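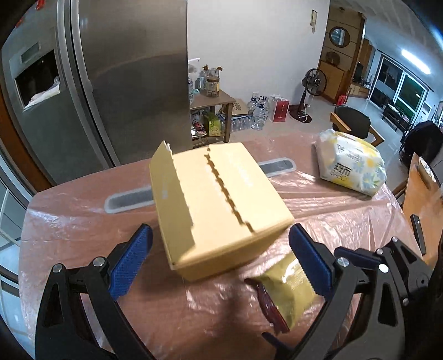
Two blue finger pads, open, with a snack packet and a cardboard box on the table.

How Do You Test a Robot's Fingers?

38 shares – 6 comments

A gripper is the part of a robot that picks things up. Most simple grippers have two jaws that open and close. The tip of each jaw has a pad, and the pad does the touching.

Pads are often soft, with a pattern pressed into the surface. The pattern helps the pad hold on, the way the tread on a shoe helps it hold the floor. This extra hold is called friction.

Before a gripper goes on a robot arm, people can try it by hand. Shiela Saludo runs these tests for a project called Narkima. She uses ordinary household things. A box has flat sides and keeps its shape. A snack packet is small and bends when it is squeezed.

Cloth is harder. It has no fixed shape, so the jaws must pinch a fold and keep it between the pads.
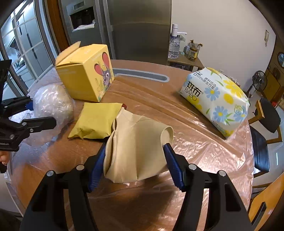

A fair test changes one thing at a time. If the pads are changed, the cloth stays the same. Each object gets 10 tries with each set of pads, and every try is written down as "held," "slipped" or "missed." A miss means the jaws closed on air.

Squeezing harder is not always better. A strong squeeze can crush a packet – a weak one can drop it. Testers look for the lightest squeeze that still holds.

You can try this with two wooden spoons and a sock. Pick up the sock 10 times, then put a rubber band around each spoon and do it again. Write down both scores.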